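Peer support deserves a permanent seat in every addiction clinic, and I'll say so to anyone who stands still long enough! I've spent over 10 years around recovery programs, and the evening group in Zallcombe is the best thing I've seen yet. 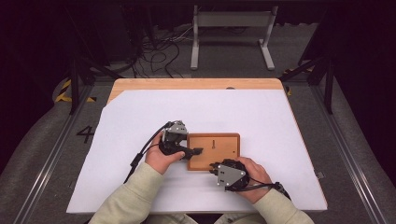 What does a peer worker do all day?

Mostly they listen, drive people to appointments and pick up the phone at bad hours – all of it as someone who has been through treatment too.

In August the group went from one night a week to two, and 16 people came to the first extra session. I was thrilled.
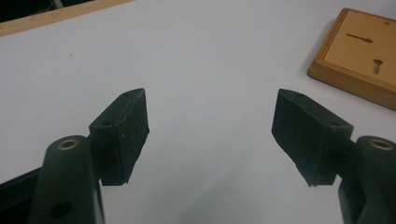

Nilton Cabrera
Recovery Programs Editor

Counties should pay these workers a real wage. Start with the evening shifts, when the clinics are closed.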